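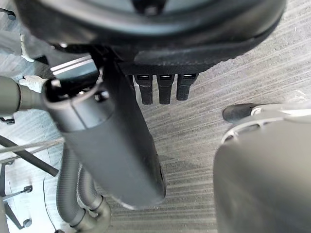

Teaching by Hand at Malik

Every morning in June, the demonstration floor at Malik opened at eight, and the operators took their places before the first coffee was poured. Their assignment was to show a two-armed robot how to sort and fold small textiles, one repetition after another, until the recorded demonstrations numbered 2803.

The program is led by Annick Riviere, who joined the company's Dredirport office after a long career in vocational training. She describes the work in terms her former students would recognize. "A learner needs to see the task done well, and also to see it done slightly differently each time," she says. "If every cloth starts in the same spot, the robot learns the spot."

Operators at Malik use two methods. In the first, known as hand guiding, a person holds the arm and moves it through the task while its joints offer little resistance. The approach is easy to learn and suits short, simple motions. In the second, the operator works through a pair of handheld controllers and watches the view from the wrist cameras on a monitor. Remote control takes longer to master, but it keeps the operator's own hands out of the recorded view, and most of the textile work was done in this way.

New operators train for 6 days before any of their recordings are kept. They begin by opening and closing the gripper on command, then move on to reaching, lifting, and handing an item from one arm to the other. Judging distance through a wrist camera is the skill that most often delays them. A finger that looks close to the cloth may still be well short of it, and trainees tend to close too early.

Sessions are limited to 30 minutes. Riviere introduced the rule after reviewing early recordings, in which movements late in the hour had become hurried and the grips less careful. Two reviewers now look at each demonstration separately. A dropped item does not disqualify a recording if the operator recovers it cleanly, as the program wishes the robot to learn recovery as well.

Files are labeled and stored in Vinier, the company's internal archive. The Givley office draws on the same archive for its work with trays and cartons, and its operators have adopted the Dredirport training schedule with minor changes.

The next set of demonstrations will cover towels and pillowcases. Recruitment of additional operators is under way at both offices, and previous experience with robots is not required.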